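Household and Shop-Floor Automation – General Discussion
Topic: Are two-arm machines ready for small-parts chores?

Posted by C_Faulkner, February 24, 2023
Members are invited to comment on whether a two-arm station can take over the sorting of loose parts at the end of a shift. Our department at Prestau is reviewing the question for the coming budget year. Please confine replies to work you have observed directly.

Reply from ktrevaskis
In my view the answer is yes, within limits. Flat parts on a clear table are a reasonable task for current equipment. The bench below is typical of the work under discussion.
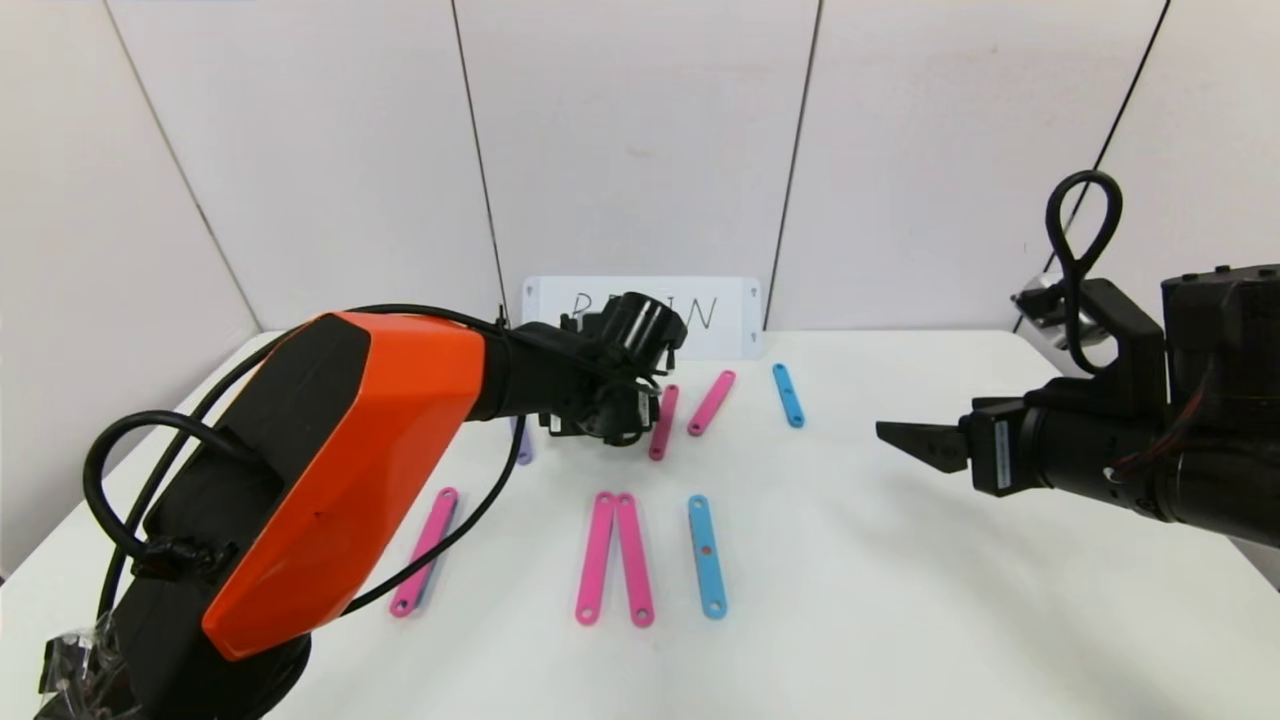
Two-arm bench with plastic bars in pink, light blue and lavender.

Parts of this type have rounded ends and holes, and they lie flat. I would approve such a station for sorting by color.

Reply from R.Nagano
I must disagree with the previous member. A flat bar is difficult to lift from a smooth surface, and two bars lying nearly together are harder still. At Lozano we recorded 669 successful picks in 1000 attempts. A trained employee does not miss one in 3.

Reply from ktrevaskis
The figure is noted. Was a soft mat tried under the parts? Ours made a considerable difference.

Reply from R.Nagano
It was not. The table was bare for the full trial.

Reply from panya_y
Household use is a separate matter. A kitchen drawer holds objects of many shapes, and I would not expect a machine to clear one in under 30 minutes – if it finished at all.

Reply from C_Faulkner
Thank you. Mr. Nagano, please post the cycle times for your trial when they are available.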